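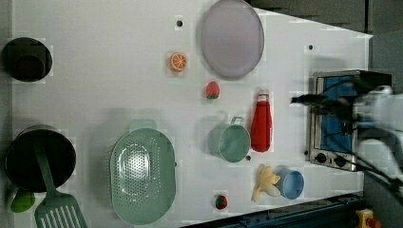 Osari Kitchen Bench
Tabletop manipulation kit and method, release 6

The Osari Kitchen Bench is the tabletop setup our group built at Condale to study one stubborn question: how well does a robot arm that learned a chore in one arrangement of objects cope when the arrangement changes? You get the layout files, the trained policies, the scoring scripts and the object list. We use it every working day and we still love it!

What the method does
We call it Cui. A person guides the arm through a task a handful of times, and Cui breaks each run into short pieces – reach, grasp, carry, release, push, pull. Each piece is stored relative to the object it concerns, so "reach for the oven" is learned from the oven outward and the table doesn't enter into it. At run time the policy looks down at the table, finds the object it needs and picks the piece that fits. Move the banana and the reach moves with it.

The part we're most excited about is the hand-off between pieces. Earlier versions stopped dead at every join, and a run looked like a slide show. Release 6 blends the last moments of one piece into the first moments of the next, which made runs quicker and (to our surprise) made grasps better too. Guilan Jin wrote the blending code and has a long note on it in the docs folder, well worth your time if you like splines.

What we've measured
We trained on 30 demonstrations per task and tested on 46 layouts the policy had never met. The full table of outcomes ships with the scripts, failures included. Reaching for fixed appliances is the strongest skill by a good margin. Small round items are harder, and anything lying right beside something taller is harder still. Toy strawberries remain our nemesis.

Objects
Toy food, a colander, a plate, a mug, a squeeze bottle, pots and a toaster oven make up the core set. Toy food keeps its shape for months and doesn't attract ants. Substitutions are fine, but rerun the object registration afterward, even if the new colander looks just like the old one. 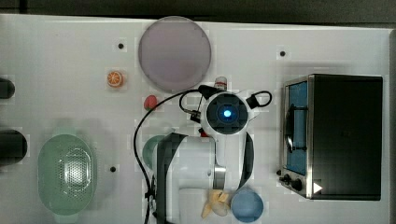 Clutter is part of the test, so please resist tidying up between trials. The layout files put things close together on purpose, and some items will be hidden from the overhead view while the arm is working. Cui keeps a short memory of where each object was last seen and goes on using it until the view clears.

What you need
An arm with a two-finger gripper, an overhead camera and a light-colored tabletop. Setup takes an afternoon if your camera is already calibrated. The Horkport driver package covers 11 arm models, and adding another is mostly a matter of filling in the joint limits file.

Known issues
Shiny cookware can confuse object registration under strong side light. The blend setting is too eager for slow arms, so start low.

Questions, odd results and new layouts go to Mairéad Ó Súilleabháin through the contact form. Layouts that break the policy are especially welcome – send the seed number along with the log.

Page updated March 20, 2025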